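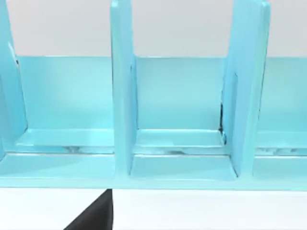 The slotted rack in the simulator, with the tip of the gripper finger in front of the base rail.

How to prepare a rack-loading job in simulation before it comes to the packing room

By Vasanthi Jayasinghe, 23 December 2018

In our packing room at Ratorside, people put the trays in racks by hand for many years. Now the arm does the first loading, and the operators prepare and check its work. I wrote these steps for colleagues who never used the simulator before. You do not need to know programming.

Before you start, ask the operator of the line how she loads the rack herself. Yamuna Mudaliar showed me that she always enters a slot from the front and a little from above. I would not have found this in the drawings.

1. Open the Falance project and load the rack model. Check that the base rail sits flat on the table. If it floats even 2 mm, all your heights will be wrong.

2. Bring the camera view close to the rail. From far away the finger can look safe when it is already touching a divider.

3. Move the gripper to the waiting point in front of the rack. Set the speed to 80 mm per second for the first trials. You can raise it later.

4. Choose one compartment and teach three points: waiting, entry and release. Save each point with the name of the slot.

5. Run the job 400 times with small changes in the rack position. The program writes a list of contacts with the dividers. Read this list together with the operator, and do not send it only by mail.

6. Correct the entry point and run again. When the list is empty, export the job to the cell.

If the finger stops too near the rail, move the waiting point back and repeat step 3. Do not make the rail lower in the model.

What changes for the operators? They lift less, but they look at the screen more, and some of them find this tiring. We agreed in July that everybody changes place after each break. The operator can also stop the arm at any time without asking the office. Please write this rule on the job sheet too, next to the slot names.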